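Los comedores de barrio de Tomdale vuelven a la vajilla de loza

Después de casi un año de conversaciones, de presupuestos que iban y venían y de más de una sobremesa dedicada al asunto, los comedores vecinales de Tomdale han decidido despedirse de los platos desechables y servir otra vez el menú del mediodía en loza, como se hacía cuando abrieron. El cambio empezará en abril en el local de la calle Ramalho y llegará poco a poco a los demás, hasta completar los 15 que forman la red. 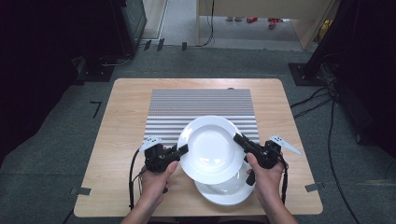

Un plato hondo de cerámica blanca, de ala ancha.

La compra se ha cerrado con Gresach, un taller de la comarca que ha preparado unas 4000 piezas entre platos hondos, llanos y tazones para el postre. Maribeth Malabanan, coordinadora de la red, reconoce que al principio le daba un poco de vértigo pensar en tanto fregado, pero que bastó una comida de prueba para convencerla. «La sopa en un plato de verdad sabe a casa, y la gente se queda un ratito más charlando, que para muchos de nuestros mayores es lo mejor del día», cuenta con una sonrisa.

En la prueba participaron 146 comensales, entre ellos Eduardo Maglaya, vecino del barrio y cliente fiel del potaje de garbanzos, que pidió repetir (y repitió). También hubo quien echó en falta la comodidad de llevarse las sobras, así que se mantendrán las fiambreras para quien las solicite en la barra.

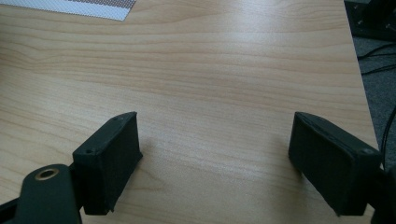

Las mesas han dado casi tanto que hablar como los platos. Jerome Soriano, que lleva la cocina de Clillmont, quería manteles de tela, mientras que otros locales preferían no añadir más lavadoras a la semana. Al final cada comedor elegirá lo suyo, y los que tengan tableros de madera clara podrán dejarlos a la vista, con la superficie desnuda y, si acaso, un mantelito individual debajo del plato.

El primer servicio con la vajilla nueva será a las 2 de la tarde, con caldo de verduras, guiso de patatas y arroz con leche. Para reservar sitio hay que pasar antes por el comedor y apuntarse en la lista de la entrada.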